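Tundoslow sets out care routine for hand-held grippers

20/05/2021 - Tundoslow has published the setup and maintenance routine for the hand-held grippers used in its Flerkinholm project, where operators record everyday kitchen tasks for robot training.

The routine covers the rubber finger pads, the housing and the wiring. Pads are wiped down at the start of each shift and replaced after 2,000 grips. A gripper whose jaws fail to close evenly is taken out of use until the linkage has been reset.
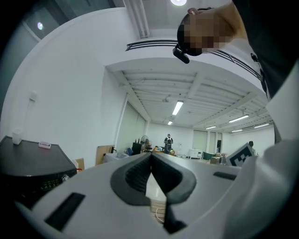
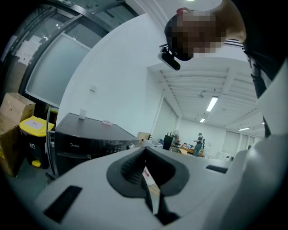

Hand-held gripper with ribbed rubber at its centre, Flerkinholm

Replacement pads are supplied by Lakitix and can be fitted in six minutes with a single hex key. The fingers are then opened and closed five times by hand before the gripper goes back to its operator. Wiring faults are sent to the Priedītis workshop - they are not repaired on site.

Tundoslow has 76 grippers in service. Each has its own log sheet, kept with the tool, showing pad changes and any work on the jaws. The routine will be reviewed in November, when a harder rubber is due to be tested.

Copies of the routine are available from the Tundoslow press office on request.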